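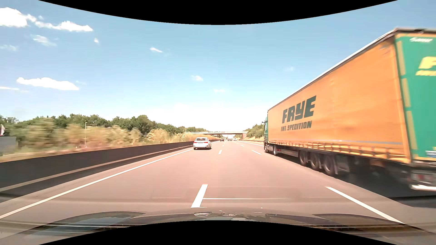
Long drive with a cat — one go or break it up?

marrowfat64
Right, we're moving in June and I need some sense talked into me. We're going from Castenow down to the coast, 658 miles door to door, and the cat is coming in the car with us. She's eleven, a bit of a madam, and has never been further than the vet. My other half wants to do it in one hit, leave at four in the morning and be done by teatime. I want to stop overnight somewhere near Nondari, which is sort of halfway if you squint at the map. Has anyone done this sort of distance with an older cat? She yowls for the whole ten minutes to the vet, so you can imagine how I feel about a day of it.

tinlid
Stop overnight. We did a bit less than that with two cats and I would never do it in one again. Not for the cats, they slept, it was us that fell to bits. I was so tired by the end I missed our turning twice.

pebbledash_pam
Going to disagree with tinlid. The overnight was the worst part of ours by miles. We'd finally got him settled in his carrier, then we had to take him out in a strange room that smelt of other people's dogs, and he went straight under the bed. It was one of those divans with a gap at the back. Took us 3 hours to get him out in the morning and we had to take the headboard off. If she's settled, keep going and share the driving.

tinlid
Well yes, but you block up the bed first! Pillows, suitcases, whatever. Or keep them in the bathroom with the litter tray and a blanket. Ours were good as gold in there.

marrowfat64
The headboard!! Oh dear. That is exactly the sort of thing she'd do. How did people manage the litter tray in the car? We've only got a hatchback and it'll be packed to the roof.

oldgreyfleece
We put a dog crate across the back seat, with the carrier inside it at one end and a small tray at the other. She never used the tray once, held on the whole way and then gave me a filthy look at the other end. No breakfast on the day, just water at the stops. And please don't open the car door with her loose, not even for a second. A friend of my sister's lost one at a services like that.

pebbledash_pam
Agree on the crate. And cover it with a sheet. Mine stopped yelling as soon as he couldn't see the lorries going past.

Clanon
Ask your vet for something to calm her down, it isn't cheating. Ours gave us tablets and said to try one at home the weekend before, so we did it on the Sunday. Glad we did, because he went wobbly on a whole one and we dropped to half.

tinlid
I'm not keen on tablets for an eleven year old, personally. Get her checked over first.

Clanon
That's what I said, ask the vet :)

oldgreyfleece
Leave the carrier out in the living room from now on, with the lid off and something that smells of you in it. Mine took up to 2 weeks to go near it, then wouldn't sleep anywhere else.

marrowfat64
Thank you all, this is brilliant. Carrier is out as of tonight and she has already sat on top of it, not in it. Vet's booked. Still arguing about the overnight — I've read him the headboard story and he's taking it as proof he was right, so thanks for that, Pam. Does anyone know of a place round Nondari that takes cats and has beds that go right down to the floor?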